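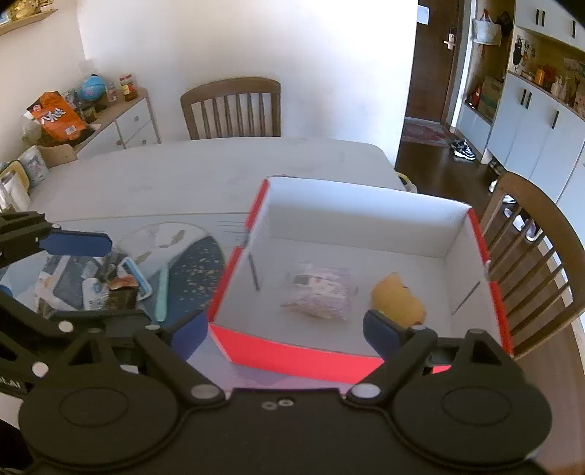 Packing the red box at the dining table, with the yellow toy and the pink and white packet in it so far.

I've had the Culirby hand-held grippers on trial since the start of May and they go back on Saturday, so I'm writing this up while I still have them to hand. For anyone who hasn't followed the earlier posts, these are grippers you hold yourself and work around the house, and the recordings are used to teach a robot arm the same jobs. Bonside rents them out by the month as a kit called the Kateo. You get a pair, a charging dock, a hard case and access to the upload site. The rental is $200 a month plus a deposit, and postage was included both ways.

Setup took most of an evening. The printed guide is eight pages and assumes you already know what you're doing. The pairing step failed for me until I updated the firmware, and the guide doesn't mention firmware at all. Bonside's support line sent me the right file the next morning, so no complaint there, but the link should be in the box.

My first week was all one task: take mixed household bits out of a pile on the table and put them in a cardboard box. I chose it partly as I already had the stuff lying around, and partly since packing is one of the jobs Bonside says it pays a rebate on. The cap on rebated recordings is 3,000 per rental. I've sent in 1,257, and I don't expect to get much further before the courier comes.

The fingers are the best part. The blue pads have enough give that soft things are easy to pick up. Anything wrapped in crinkly plastic comes up first go if you pinch it near the middle. Rounded plastic toys are harder, and I dropped plenty in the first few days before I learned to come in lower. Long handles are fine as long as you grab them close to the balance point, otherwise they swing and knock everything else about.

The body is wide. In a shallow box you can get right down into the corners, but in anything narrow the housings hit the sides before the fingers get to the bottom. I gave up on the cutlery drawer for that reason. Working with both hands over one small box also takes practice, and I now bring the second gripper in only when the first is clear.

Weight is okay for 20 minutes or so. After that my wrists knew about it. A strap would help, and Bonside does sell one as an extra, though I didn't order it.

Battery life was better than I expected. I never ran one flat in a session. The dock is fussy, though - you have to seat the gripper squarely or the light comes on and it doesn't charge. I lost a Sunday morning to that.

The upload site is slow in the evenings. Rejected recordings come back with a code and no explanation, and the list of codes is on a different page you have to search for. Most of mine were rejected for starting the movement too early, before the beep.

I looked at the Mosquera kit as well before I signed up. It's cheaper by the month, but it comes with one gripper and you pay for uploads over a set amount. If you only want to try one-handed jobs it would probably do. For packing and folding I'd want the pair.

Would I rent the Kateo again? Yes, for a month at a time, with a list of tasks written out before it arrives. I wasted the first few days deciding what to record. I wouldn't buy a set at the current price.

Next post will be the folding results, tea towels and pillowcases mainly. I still have to sort out which colour towels got rejected and which ones got through.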